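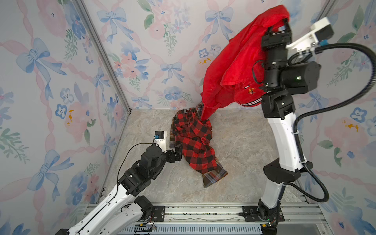
Mein Onkel Girano hat mir drei Dinge hinterlassen: eine Schachtel voller Schlüssel, die nirgends passen, ein Akkordeon ohne Riemen und seinen Platz im Chor von Hallby. Der Platz war das Schlimmste. Einen Chorplatz kann man ja nicht auf den Dachboden stellen! Und in Hallby vererbt man sie, das steht in keiner Satzung, das macht man eben so, zweite Reihe Bass, dritter Stuhl von links, da hat Girano gesessen und vor ihm sein Vater. Dazu gehört eine rote Jacke, mit einem kleinen gestickten Emblem auf der Brust und einem geringelten Strickbündchen, hell und dunkel, wie man es sonst eher auf einem Sportplatz erwartet. Ich singe übrigens nicht. Ich habe noch nie gesungen, außer im Auto, und da auch nur, wenn es bergab geht.

Angerufen hat mich Kha Lại, der Chorleiter, an einem Novemberabend, ich stand gerade mit nassen Haaren im Flur.

»Du kommst dann also«, sagte er.

»Wohin denn?«

»Zur Probe. Dein Stuhl ist frei.«

Ich habe ihm erklärt, dass ich eine Frau bin und der Bass vielleicht nicht ganz das Richtige. Er hat kurz überlegt, ich habe ihn atmen hören, und dann meinte er, die Tante von Owusu hätte im Krieg auch Bass gesungen, vier Jahre lang, und kein Mensch habe sich beschwert. Probe um sieben. Feste Schuhe, der Saal sei fußkalt.

Also bin ich hingefahren. Von mir bis Hallby sind es fast 200 Kilometer, die letzten davon hinter einem Rübenlaster, und ich habe die ganze Zeit laut mit meinem Onkel geredet. (Er hat nicht geantwortet, das hat er zu Lebzeiten auch selten.) In Lolthorpe habe ich angehalten und eine Wurst gegessen und mir vorgenommen umzudrehen. Der Mann am Imbiss fragte, ob ich die Nichte sei. Da konnte ich schlecht noch umdrehen.

Der Saal roch nach Bohnerwachs und Hustenbonbons. Auf dem dritten Stuhl von links lag ein Kissen, braun, mit einer Kuhle drin, und ich habe mich erst mal auf die Kante gesetzt, damit ich die Kuhle nicht kaputt mache. Neben mir saß Sakda Phetsri, ein riesiger Mensch mit ganz kleinen Notenblättern, er hatte sie sich verkleinert, damit sie in die Hemdtasche passen. Er schob mir eins rüber.

»Nummer 312«, flüsterte er. »Die mochte er am liebsten.«

Ich habe draufgeschaut. Für mich waren das Fliegen auf einem Zaun.

»Und was mache ich jetzt?«

»Mund auf, wenn ich ihn aufmache. Der Rest kommt.«

Der Rest kam nicht! Ich habe den Mund auf- und zugemacht wie ein Karpfen, und um mich herum fing dieses Brummen an, das kannte ich nur von der anderen Seite, von den Weihnachtskonzerten, wo ich als Kind auf der Heizung saß und Nüsse geknackt habe. Von innen ist es etwas völlig anderes. Es geht durch den Stuhl. Es geht durch das Kissen. Ich hatte es in den Zähnen, und irgendwann merkte ich, dass mir die Nase lief, und zwar nicht wegen der Kälte.

In der Pause gab es Tee aus einem Kessel, an dem man sich die Finger verbrennt, wenn man neu ist. Kha Lại kam zu mir und fragte, wie es mit der Jacke sei, ob sie passe.

»Die Ärmel sind zu lang.«

»Bei ihm waren sie zu kurz. Er hat immer daran gezogen.« Er zeigte es mir, erst links, dann rechts, und ich musste so lachen, dass ich mir Tee auf die Hose geschüttet habe. Genau so hat Girano es gemacht, auch bei Beerdigungen, auch beim Zahnarzt.

Dann hat Kha etwas gesagt, das ich seitdem mit mir herumtrage. Er wisse ja nicht, ob ich es wisse, aber mein Onkel habe auch nicht gesungen.

»Wie bitte?«

»Keinen Ton. Am Anfang hat er es versucht, das war grauenhaft. Mein Vorgänger hat ihn gebeten, es zu lassen. Da hat er eben die Lippen bewegt.«

»Die ganzen Jahre?«

»Er hat gut umgeblättert«, sagte Sakda.

Ich habe an die Heizung gedacht und an die Nüsse und daran, wie ich meiner Mutter jedes Mal zugeflüstert habe, jetzt, jetzt höre ich ihn, der Tiefste, das ist er! Sie hat genickt. Ob sie es wusste? Fragen kann ich sie nicht mehr.

Nach der Pause kam noch einmal die 312. Beim zweiten Vers hat Sakda mich mit dem Ellbogen gestupst, weil ich vergessen hatte, den Mund aufzumachen, und vor Schreck ist mir etwas herausgerutscht, kein schöner Ton, eher so eine Schublade. Kha hat nicht abgewinkt. Er hat nur kurz hergeschaut und weiterdirigiert.

Den Schlüssel zum Saal habe ich dann übrigens zu Hause gefunden, in der Schachtel, ganz unten.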